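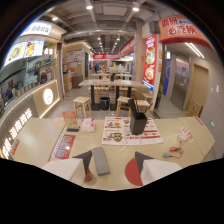

Laminated menus at the food court -- keep or scrap?

Home | Forums | Eating Out | Darberg | Log in

wulan_osman
Two of the stalls at the Darberg food court have gone over to ordering by phone only. My mum is 74 and won't do it. The noodle place still puts out a paper placemat with photos and prices, so that's where we end up every Friday. Anyone know if the others are bringing theirs back?

Lewis_K
Doubt it. I asked at the curry counter in May and was told reprinting every time a price changes costs too much. Fair enough, I suppose.

sventer
It doesn't cost that much. I did menus for a cafe in Cledosari -- 60 sheets, both sides, done at a copy shop. They lasted until the prices went up.

Lewis_K
One cafe isn't a food court. Some of those stalls have 30 dishes and change them monthly.

sventer
Then print the 10 that don't change and put the rest on a board.

potterbar
I prefer the phone. You see what's sold out before you queue, and I can pay without waiting. Photo menus never look like what you get anyway.

wulan_osman
Mum points at the picture and gets the right thing. That's all she wants from it. With the phone she had to make an account and then it asked for her card.

tallboy
You can still order at the till at the curry place if you ask, it just isn't signposted. Go before noon, they get short with you after that.

wulan_osman
Didn't know that, thanks. Will try it this week and report back.

796 views | 9 replies | Share (3)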